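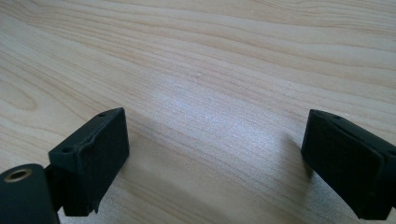

How do you look after a pale wooden tabletop that gets used every day?
With a soft cloth, a little warm water and a drop of washing-up liquid, then a dry cloth straight afterwards, going along the grain.

Welcome to our table page! Nuria and I have been meaning to put this up since July, and it has taken us until October 2022 to sit down and do it (at the table, of course, with a pot of tea and far too many biscuits). It came to us from Raquel Vilela when she moved out of Tinmont, and we paid her £60 for it, although she kept saying she would have let it go for less.

I do love a light top with a wavy grain. The lines run mostly from side to side, with one rounded swirl like an oval over towards the left, and where the light falls in the middle the wood goes quite silvery. Nuria says she could look at it all through breakfast, and some mornings I think she does!

We had it in the back room first, next to the bookcase, and then Nahom Gebremichael came over with his van and helped us swap everything round, so that it now has the kitchen to itself and the old one has gone to Tolera in Dorkura. If you have a similar table and a favourite way of keeping it nice, do write and tell us, as we have had some lovely letters about the chairs and would be very glad of a few more about tops.

Bereket Seyoum

47 shares | 34 comments
Contact us | © Nuria and Bereket Seyoum | Back to top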